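Dornisham Community Kitchen – dining room progress report
Reporting period ending 3rd July
Prepared by Graziella Tedesco for the Trulberg fund

Work on the dining room moved forward in June and most of what the grant covers is now in place.

Tables. The new tables have been delivered and put together. They have marble-patterned tops with a red edge. One of the 16 arrived with a bent leg and the supplier, Sovon, replaced it at no charge. Rubber feet are fitted to protect the floor.

Tableware. We bought stainless steel plates and bowls, plastic cups, and forks and spoons. Steel costs more than the melamine we first priced, but breakage was a large part of last year's spending and Sajib Barua expects the difference to be made up by next summer. Knives are still on order – the first batch was the wrong size and went back.

Place settings. Coralie Goodwin is trying out a standard setting so that new servers can lay a table without asking. She is using small paper labels on the tabletop while the layout is being worked out. The position of the cup is not settled. Diners at the early sitting wanted it closer to the plate.

Spending. We are 300 dollars under budget on furniture and would like to move that amount to tableware. Please confirm if this is acceptable.

Still to do: a second drying rack, storage bins for the cutlery, and a printed setting guide for the servers. Encarnación Esteban has the quotes for the bins.
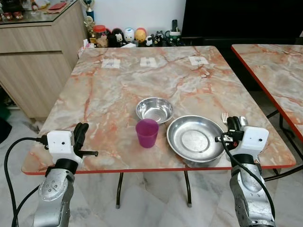 Dining room table with plate, bowl, cup, fork and spoon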